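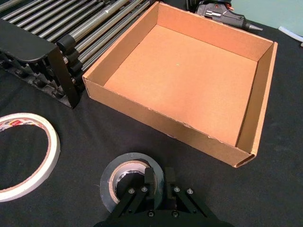
Can a robot tidy up a workbench yet?

Parts of the job, and more of them than a year ago. Picking up a known object from a clear spot and putting it in a box is within reach. Doing a whole messy bench, start to finish, with nobody nearby to step in, is still a stretch.

Welcome back to the chores corner of the Funside newsletter, where we keep tabs on what machines can do at home and in small shops. Last month was laundry (slow, but so much fun to watch!) and this month we're on something closer to our own hearts, which is putting stuff away. Tape, glue, little plastic bits, the dish rack that somehow ended up next to the tools. If you run a repair shop or share a kitchen with someone who makes things, you know this job, and you know it never stays done.

I got properly excited about this one because tidying looks so easy. A roll of tape goes in a tray. A four-year-old can do it. But think about what your hand does with that roll. You might pinch the band, or hook a finger through the core, or tip it up on its edge and grab it from the side, and you choose between those without noticing. A two-finger gripper has to settle on one of them before it closes. If the roll is lying flat, one finger can go down through the hole and the other outside. If it's on its edge, the whole approach changes, and so does the way you'd want to let go of it.
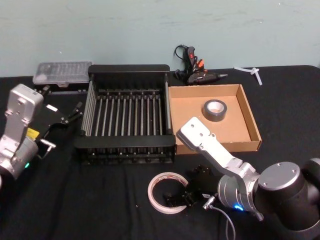
Two arms, one dish rack and a bench's worth of odds and ends.

Two arms help a lot, by the way. One can steady a box while the other loads it, or they can pass a thing across when it's out of reach for the first. The price is that they also have to keep out of each other's way, and a rack full of metal rods in the middle of the table doesn't make that any simpler. Shiny rods are a headache for cameras too. They catch the light, they all look alike, and the gaps between them are easy to misjudge.

Black tools on black cloth are another good test. We can pick out a glue gun by its shape and the bit of color on it, even in so-so light. A vision system has to do the same with much less life experience to lean on. And then there's the cord! I would happily read a whole book about cords. A cord has no fixed shape, it drags on whatever it touches, and if you pick up the tool at one end the rest comes along in its own time. Ask anyone who has put away a vacuum cleaner.

So where are we with the actual chores? My own scorecard, after a winter of reading and a lot of watching:

Rolls of tape into a tray: yes, on a good day. Give it room around each roll and I'd bet on the machine.

Dishes into a rack: getting there. Plates are better than bowls, and bowls are better than anything with a handle. A wet glass still makes me nervous.

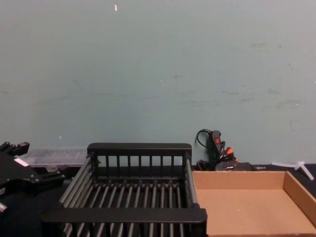 The rack itself is a different question from the dishes, and I don't see it come up enough. Moving a rack means finding a rail that will take the weight, lifting evenly, and not catching anything beside it on the way up. People do it with two hands and a bit of hip. I'd love to see more work on big, awkward, empty things like that, because half of cleaning a kitchen is shifting them so you can wipe underneath.

Small white plastic pieces: hit and miss. Thin parts lying flat give the fingers very little to hold, and the fingertips tend to meet the table first.

Cords: ask me again in December.

One reader at a bike shop in Tonska wrote in to say they'd settle for a machine that did nothing except return tools to the same three spots every evening. I think that's a smart wish, and a reachable one. The fewer places a thing can belong, the better the odds. It also happens to be good advice for people (my own desk has 2 homes for scissors and I can never find them in either).

Speaking of readers, there are now 2,456 of you on this list, so hello to everyone who came over from the Felta mailing. The Mai meetup is on at 7 p.m. in the usual room, and the talk is about grippers with soft fingertips. Bring an object that you think a robot couldn't pick up. Last time somebody brought a wet bar of soap, and we argued over it until the lights went off.

Next month: making a bed. Send me your fitted sheet stories.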